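Cheapest way to get a working computer for a kid in school?
Forum: Saving Money at Home

utier_mom
My son starts high school work that needs a real computer. Budget is 400 dollars, monitor included. The store on Maldonado quoted me 618 for a new laptop. Is used worth it?

nstoica
Used office desktop. Companies turn them over every few years and they sell cheap. Ask which processor is in it before you pay, and get the answer in writing. Some are sold without one.

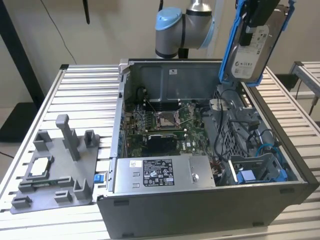
Reply from leopoldo_c
I disagree with used. You get no warranty, and a power supply that has run all day for years. I'd wait for the back to school sales and buy new.

Reply from nstoica
Those sales were two months ago. He needs it now. A refurbisher will give you 90 days, which is enough to find a bad part.

Reply from efua_s
I bought two Dell towers for my girls in April. Both still run. Parts are easy to find, but the boards and power supplies in some models only fit that model, so don't plan on upgrading much.
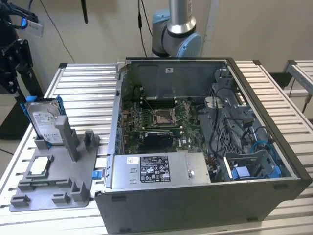 Reply from leopoldo_c
That's my point. You save money up front and then you're stuck with it.

Reply from efua_s
Stuck with a computer that writes essays. He isn't editing movies.

Reply from pacheco_l
Check with the school first. Ours lends laptops for the year and charges a small insurance fee. Hardly any parents ask.

If they say no, go look at the desktop in person and have the seller open the side.

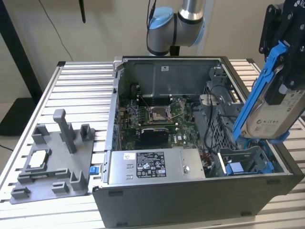
Look for dust packed in the fans and swollen tops on the capacitors. Then close it up and have them boot it while you stand there. Leave money in the budget for a keyboard and a monitor. Thrift stores have monitors for 9 dollars if you aren't picky.

utier_mom
Thanks. I called the school and there's a waiting list, so I'm going to look at a tower on Saturday.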